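Gilham Two-Arm Bench Station: Buying and Planning FAQ

Answers for labs, training centers and small production teams that are working out a budget for a sorting station. If your question is missing, send it through the contact form and we will add it.

What is included in the base price?

The base price covers two arms, their base plates, the aluminum frame, the arm controller and the Gilham software license for the first year. The table, bins, computer and monitor are not included. Many buyers already have these, and it is cheaper to buy them locally than to ship them.

Can I start with one arm and add the second later?

Yes. The frame is the same for both versions. Ask for the two-arm controller on the first order. Changing the controller later costs more than the difference in price at the start.

What kind of table do I need?

A flat, rigid top that does not move when an arm stops suddenly. Folding tables are not suitable. A solid wood top works well, and so does a steel bench. Send us the length, depth and thickness of the top before you order so we can supply the right clamps.

How much floor space should I plan for?

Allow for the table, a desk for the operator, and a clear path on the remaining sides. The arms can reach past the edge of the table when they fold back, so do not place the station in a walkway.

What power do I need?

One grounded outlet for the station and a second for the computer and monitor. Put them on the same side of the table if you can. Floor cables should be covered before the station goes into daily use. Cable covers are a separate line on the quote, and buyers often leave them out of the first budget.

Which grippers are available?

The standard two-finger gripper ships with every arm. The Srithong soft gripper is an option for fragile or uneven parts. Fingertips wear and should be treated as a consumable. Put two spare sets in the first-year budget.

Do I need to buy special parts for testing?

No. Toy bricks and ordinary plastic bins are enough for a sorting trial. Pick bricks in a few clear colors and more than one size. A pack of 50 bricks will cover the setup period and the acceptance test.

How long does delivery take?

Standard lead time is 16 weeks from the deposit. Orders with Srithong grippers may take longer, and the date on your order confirmation is the one to plan by. If the money has to be spent before the end of your budget year, tell us early. We can issue the invoice ahead of shipment.

What are the payment terms?

We ask for 20 percent with the order and the rest on delivery. Leasing is handled by our partner Skakov and is available for business customers only.

Does the station need a guard or fence?

That depends on your site and on how close people will work. Your own risk assessment decides it. Get this done before you ask for a final quote, as guarding can change both the frame and the price.

Is training included?

One remote session is included. On-site training is quoted by the day, plus travel. Teams that are new to robot arms should budget for it.

What should I budget for after the first year?

The software license renewal, fingertips, replacement cables and one service check. The Sumen service plan combines the check and the cables in one yearly fee.

What does a sorting setup look like on the table? 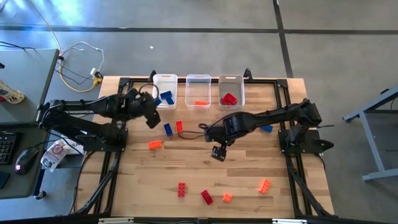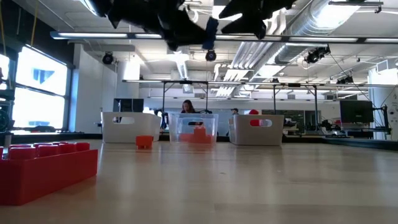 Brick sorting setup with three bins along the far side of the table. First picture: both arms and the frame. Second picture: the bins at table height.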